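## 4. Setting up the Altelden pill dispenser

1. Put the base on a flat surface and load the Karras tray, one dose per slot.
2. Set the first alarm. The screen says "synced" right away – I wouldn't believe it until it rings. 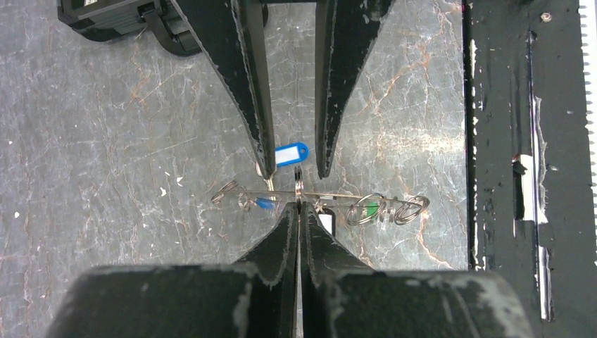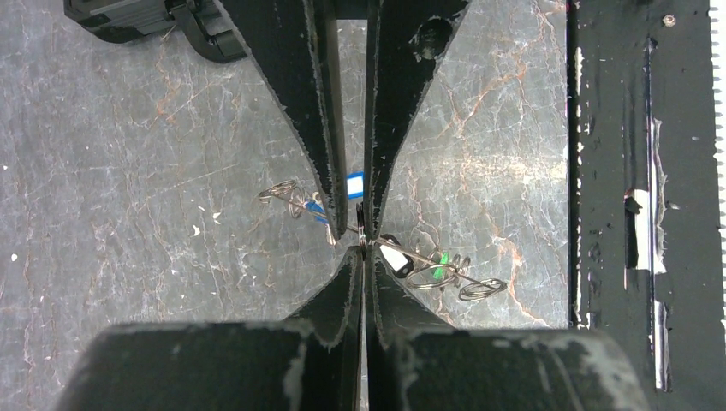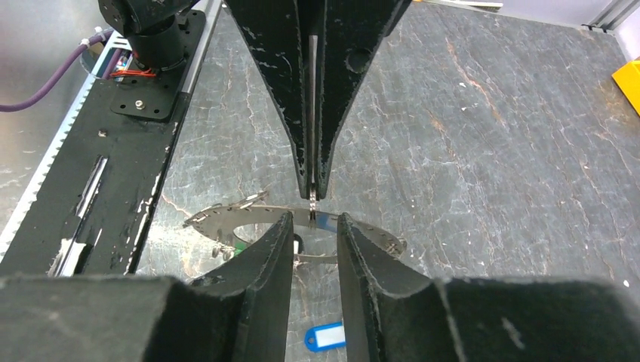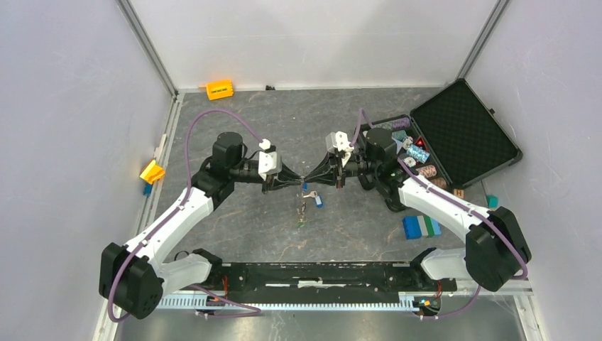 3. Check each tablet's strength against the pharmacy label before you close the lid. The tray can't tell a 200 mg tablet from a 700 mg one, whatever the box claims. Pick a surface where a dropped pill will show. White specks and pale veins like those in the gray marble pattern will hide a small white tablet, so lay down a dark, plain cloth.
4. Lock the lid and wait 30 seconds.

**Caution:** "Missed dose" only means the lid stayed shut. Ask your pharmacist before taking a late dose.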